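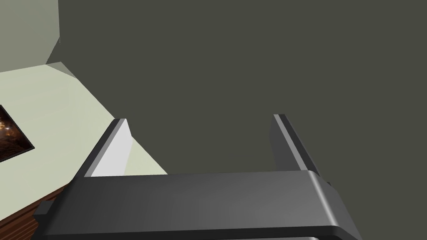
Why Does Bread Have Holes in It?

Have you ever held a slice of bread up to the window and peeked through it? Go and try it, if there's a loaf in the kitchen and no one minds. You'll see holes of all sizes, some as small as a pinhead and some big enough for the jam to fall through (which is very annoying if you're wearing a clean shirt!). So where do they come from? Does the baker poke them in with a stick?

No, the holes are made by something alive. It's called yeast, and it's a tiny living thing, a cousin of the mushroom, so small that you'd need a microscope to see just one. The yeast you buy in a packet looks like little tan grains of sand, and every one of those grains is made of a huge crowd of yeast cells, all dried out and fast asleep.

To wake them up, you need warm water. Then they get hungry, and what they like best is sugar. Flour has plenty of food in it for them, even when you don't add any sugar at all. As the yeast eats, it gives off a gas called carbon dioxide. You make the same gas yourself, every time you breathe out, and it's also what puts the fizz in soda.

Now, if you made gas bubbles in a bowl of water, they would float up and pop, and that would be the end of them. Dough is different. When you mix flour with water and push it and pull it and fold it over (that's called kneading, and it's a lovely thing to do if you're in a grumpy mood), it turns stretchy. The stretchy stuff is called gluten. Think of lots and lots of little balloons all stuck together. The yeast blows them up, the gluten holds the gas in, and the whole lump gets bigger and bigger. Bakers say the dough is rising.

My neighbor Triin Kivi bakes for the Saturday market in Storkholm, and she gets up at 2 in the morning to do it, when even the cats are asleep. She let me help once. I was so proud of my bowl of dough that I kept lifting the towel to look at it, and it seemed to do nothing whatsoever. Then I went off and had a cup of cocoa, and when I came back the towel had a hump in it like a camel! Dough is slow. You can't hurry it by staring, and I have tried.

You can't hurry it with very hot water either. Yeast likes to be cozy, but too much heat kills it, and then your bread will come out as flat and hard as a roof tile. Cold doesn't hurt it much. It only makes the yeast sleepy, so dough in the refrigerator will still rise, but it may take all night.

In the oven, the bubbles swell up one last time. Then the heat gets to be too much for the yeast, the dough sets firm around the bubbles, and the gas slips away. What's left are the empty rooms where it used to be. Those are your holes!

Something to try at home

Ask a grown-up to help you find an empty plastic bottle, a balloon, a packet of dry yeast and a spoonful of sugar. Stretch the balloon a few times first so it's nice and soft. Put the yeast and the sugar in the bottle, pour in some warm water (like bath water, no hotter), and swirl it gently. Pull the balloon over the neck of the bottle and stand it somewhere warm. Then go and play for an hour. When you come back, see whether the balloon is standing up, and have a sniff of the bottle when you take it off. It smells a bit like a bakery and a bit like old apples.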